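4.2 Equipment planning and cost allocation

The purchasing plan was drawn up before any end effector had been selected. This order was deliberate. In the earlier Londmont deployment, the arms were bought first and the grippers were fitted to whatever budget remained, which left the site with no spare fingers and a single set of servos for the final part of the year. For the present study, the end effector, its spares, and the labor to maintain it were treated as one budget line, and the arm was treated as another.

Three supply options were compared. The first was a commercial two-finger gripper from Zerkeo, sold with a controller and a service contract. The second was a bare actuator set from Tultance, to be mounted on parts machined by an outside shop. The third was a gripper with printed structural parts, assembled in house from the Bhutto design files with purchased servos. Each option was costed per station over the full planning period, including downtime at the hourly rate set by the host site.

The purchase price of the Zerkeo unit was $2,000 per station. The printed option came to $400 per station in parts, with assembly labor charged separately. The Tultance quote fell between the two but was dropped at the first review because the outside shop could not commit to a lead time for replacement fingers. The remaining comparison depended mainly on how often fingers would need to be replaced, and on who would do the work.

Replacement frequency was taken from the maintenance log of the earlier deployment, which holds 562 entries. Entries were sorted by the part affected: finger, pad, servo, cable, bracket, or other. Where an entry named more than one part, the part that had stopped the station was used. Pads and cables were the leading causes of a stop, followed by servos. Bracket failures were rare and were left out of the spares estimate. The log does not record the material being handled at the time of each stop, so no separate rate could be worked out for thin or flexible items. This is a limitation for the present application, where soft, lightweight material makes up much of the workload and places different demands on the fingertip than rigid parts do.

Based on these rates, the plan assigns 3 spare finger sets to each station at the start of the period. Spare servos are pooled across stations and held in a central store. Printed parts are not stocked beyond the initial sets; they are made to order on the existing printers, and printer time is charged to the project at the internal rate. Under this arrangement the printed option remained the cheaper of the two even when the log rates were doubled. It became the more expensive option only when technician time was billed at the outside contractor rate, a case that applies to sites without their own maintenance staff.

Two items are often missing from budgets of this type and are listed separately here. The first is cabling. Cable runs on a moving gripper wear at the bend points, and the replacement cost is small, but each replacement requires the station to be stopped and the finger to be checked again for alignment. We therefore budget cable work as downtime and carry the parts under general supplies. The second is design revision. When a finger shape is changed, all spares of the old shape lose their value. The plan allows one revision per station, with the cost of the unused spares written off in the month of the change.

The two fingers of the printed unit are not the same shape (Figure 4), so they are ordered and stocked under separate part numbers. This adds a line to the inventory but avoids replacing a complete set when only one finger is worn. Servo brackets are carried as a third part number. Approval for the first group of stations was requested in December on the basis of these figures, with the second group held until the finger replacement rates can be checked against the new log. 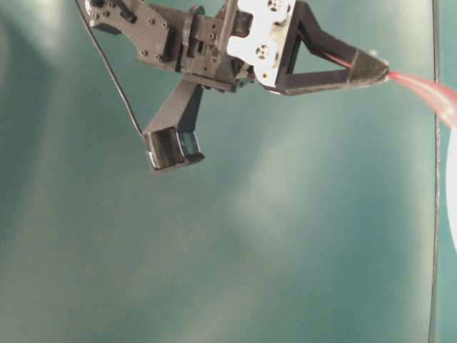 Figure 4. Gripper with an open triangular finger and a ribbed finger pad; a translucent red strip extends from the fingertip.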